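Small Kitchens board > Storage and Layout
Thread: Is a second table really the answer? (Faserel method)

tilehopper
28 November 2021
I've been reading up on the Faserel method, which says a small kitchen should have one table for prep and one kept clear for "landing." The write-up claims 38 minutes saved a week. I don't buy the number, but I did put a folding table in and gave it two weeks. My main table is the dark-legged one with the gray top. It has the cutting board, the bowls and the food processor, and whatever doesn't fit goes on the floor underneath.

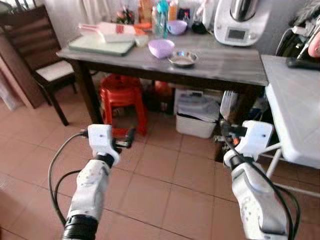
So far the landing table has landed one remote control. Meanwhile I'm still chopping on the left end and reaching past two bowls and a water bottle to get at anything near the wall. Am I missing something, or is this just more furniture?

quillback_862
More furniture. I had the same setup for a year and the folding table turned into a mail table. People who write these methods have never had to sweep around eight table legs.

marrowfat
Disagree. The second table is fine, you just haven't moved anything onto it. Put the food processor over there. It's the biggest thing on the right end and I doubt you use it every day.

tilehopper
I use it most days. And the folding table has skinny metal legs. I'm not running a motor with a steel jug on top of that.

marrowfat
Mine holds a stand mixer. Wirano model, never wobbled.

quillback_862
"Never wobbled" is what everybody says until the thing walks off the edge. I wouldn't do it either. What's under the main table, though? A stool, a basket, a storage container, and a dish rack with plates in it? Plates at shin height would bother me a lot more than a crowded tabletop.

tilehopper
The plates are there because of the Sembiring layout guide, which I also tried. It says to store heavy things low. I'm not saying it was a good idea.

pantrymoth
Low means in a cupboard! Not out in the open by the floor, where everything you drop off the table ends up. Get those plates up on the folding table, rack and all. There's your landing table doing a job.

tilehopper
OK, that one I'll try. I'm less sure what to do about the chopping end. The board takes up most of it and then the slicer sits on the board, so every time I want to cut an onion I have to move the slicer first.

marrowfat
Then don't keep the slicer on the board. Prandevside makes a rail for 2849 of something, I forget the currency, that hangs all that stuff off the table edge.

quillback_862
A rail. For one slicer. Put it in the basket under the table.

pantrymoth
The basket's full, from the look of it. I'd go through the table before buying anything. Take these in order and stop when it feels better:

1. Wipe up first. There are crumbs in front of the board, and you may as well start clean.
2. Get the slicer off the board and find it a place where it can stay. Same for the little lidded container next to the board, unless you're reaching for it at every meal.

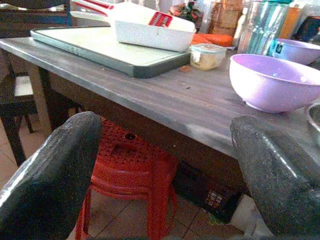

3. Stack the two lilac bowls. You've got them in separate spots and they take up double the room.
4. Move the plant to the windowsill, if you have one behind those curtains.
5. Leave the food processor where it is. I'm with quillback on that.

marrowfat
I still think 5 is wrong, but 3 is good.

tilehopper
Did 1 to 3. It's better, I'll admit. I'd guess roughly a third of the chopping end is back. Slicer is on top of the fridge for now, where I'll probably forget I own it. The plant stays put. Plates tomorrow, and if the folding table so much as creaks it's going back in the closet.

quillback_862
Keep the receipt.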